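Applies to: work surfaces, packing benches and demonstration tables at the Kodikara site

# Marking and Re-marking a Work Surface with Painter's Tape

Tape lines divide a shared surface into sections so that each user can see where materials are to be placed. This page explains how to lay the lines, how to inspect them and how to replace a line that has broken. It replaces the notes formerly kept in the Inetti binder.

## Before you begin

You will need:

- painter's tape in a color that contrasts with the surface
- a straightedge at least as long as the longest line
- a soft pencil
- a utility knife or scissors
- a plastic scraper
- a clean, lint-free cloth
- the current layout sheet for the surface

Remove all items from the surface and wipe it with the dry cloth. Painted board and cardboard should not be cleaned with liquid. Sealed surfaces may be wiped with a damp cloth and must be fully dry before tape is applied.

## Laying the lines

1. Transfer the measurements from the layout sheet to the surface with light pencil marks. The outer border is set in 11 mm from the edge on all Wukia layouts. Enduvex layouts have no border.
2. Place the straightedge along the first pair of marks. Begin with the longest line.
3. Unroll enough tape to cover the full length, with a short allowance at each end. Do not stretch it. Stretched tape draws back after it is pressed down and may lift at the ends.
4. Fix one end, hold the tape just above the surface and lower it along the straightedge.
5. Press the tape down from the center toward both ends.
6. Cut each end with the knife or scissors. On cardboard or painted board, make the cut before the end is pressed down, so that the blade does not score the surface.
7. Lay the crossing lines in the same manner, over the first set.

Lines longer than 300 mm should be laid by two persons where possible.

## Inspecting the lines

Inspect the surface every Thursday before the first session. Look along each line for lifted edges, narrowing, frayed ends and gaps. A line that is broken at any point is to be recorded on the layout sheet and repaired before the surface is used.

## Replacing a broken line

A gap shorter than 6 mm may be left until the next scheduled re-marking, provided that both ends lie flat. All other gaps require repair. 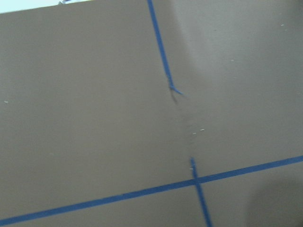 *Prepared by the Facilities Office, Kodikara*
*Last reviewed: July*

Where a line has parted and its ends are narrow or ragged, as on the brown surface with blue tape, do not bridge the gap with a short patch. Lift both remaining pieces, pulling slowly and keeping the tape low against the surface. Use the plastic scraper only on ends that cannot be raised by hand.

Check the path of the old line for scuffs, creases or residue. Rub residue gently with the dry cloth. Creases in board cannot be removed and may be covered by the new tape if they lie flat.

Lay one continuous strip as described in steps 2 through 6. If the old line passed beneath a crossing line, replace the crossing line as well. A surface with 4 or more broken lines should be stripped and marked again in full from the layout sheet.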